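**The back room at Ronby Street: ceiling, lights, floor**

Work on the back room finished in October, and it is open for bookings again. Members who used it last winter will remember the tan ceiling and the lights that took a few minutes to come on. Both are gone. This item covers what was done, what wasn't, and what we ask of people using the room from now on.

The room is 900 square feet. It has been used for sewing, model building, the repair evenings and, for one long spring, the storage of folding chairs. The chairs are now in the hall closet at 777 Ronby Street, on the rack behind the door. Please return them there and not to the back room.

The first question was what to do about the pipes. There was a proposal to put in a dropped ceiling and hide everything above it. Two contractors looked at the room and priced it. A dropped ceiling would have cost us a good deal of headroom, and every time the plumber needed a valve he would have had to take out panels. Britta Schmieder asked whether the pipes could simply be painted the same color as the ceiling, and after some discussion that is what we did.

The painting took longer than the quote said. Old paint had to be scraped off the clamps by hand, and the pipes needed primer before they would take a coat. The ceiling and pipes are the same white, a flat finish from Grellen. Two partly used cans are on the bottom shelf of the supply closet with the lids taped. They are for touch-ups in that room only.

With everything white, the pipes and conduits that run along the top of the back wall are much less noticeable than they used to be. The room seems taller, although nothing has been raised. The overhead lights do more for it too, with a pale surface above them. The floor is the same warm brown wood it has been for years, and it was cleaned and given a maintenance coat after the painters had gone.

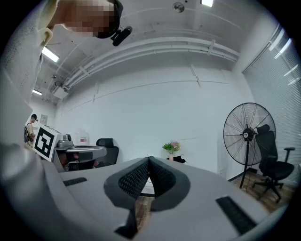 Afaf Semaan wrote to ask that we think again about the lighting over the far end before winter. She does hand quilting there in the evening and finds fluorescent light hard on dark cloth. "I can tell navy from black by daylight and I can't after five," she said. "A couple of clamp lamps would fix it for me, if there's somewhere to plug them in."

There is. The outlets along the back wall were tested with the rest of the wiring and are fine to use. We have bought 8 clamp lamps, which are in the drawer unit by the sink, and anyone may take one to a table. Bring it back to the drawer at the end of the session. Bulbs are kept in the same drawer. If you use the last one, write it on the pad.

A few people have asked about changing the ceiling lights altogether. That is not planned for this year. The fixtures were cleaned, the tubes replaced where needed, and the switch by the door was moved so that it can be reached without stepping around the table stack. We will look at other fixtures when the next budget is drawn up. Comments can go in the box in the hallway or to Sibusiso Du Plessis, who is keeping the list.

**Using the floor**

The floor coat is good for normal wear, but it will not stand up to dragging. Lift tables from both ends. The folding tables have felt on their feet, and the two heavy workbenches do not, so leave the benches where they are. If a session needs them moved, ask beforehand and someone will come with the dolly.

Put down a drop cloth for glue, dye, wax or paint. Cloths are on the hook inside the closet door. Spilled water should be wiped up right away, including under the table legs.

No shoes with metal cleats. This came up once and we would prefer that it not come up again.

**The pipes**

Do not hang anything from the pipes or from the conduits. That includes banners, paper lanterns, drying fabric and coats. There was a row of S-hooks up there before the painting, and they have been taken down. A rail for hanging work is going up on the side wall, at a height most people can reach without a stool. Roksolana Mykhailiuk has the hardware and is waiting on one bracket.

**Bookings**

The booking sheet is on the board outside the office. Morning and afternoon slots are the same as before. Evening slots now end at nine so that the room can be swept and locked. The fee for members is unchanged, and outside groups pay $70 for a half day. The Lakell knitting group keeps its regular evening.

Anyone with a key from before the work should hand it in. The lock was changed and the old keys don't fit. New ones are signed out by Vsevolod Maksymiv, in the office most mornings until noon.

Still missing since the room was cleared: one long cutting mat, green, with a burn mark in a corner, and the lid of the big coffee urn. If either went home with you, drop it at the office or leave it on the hall table.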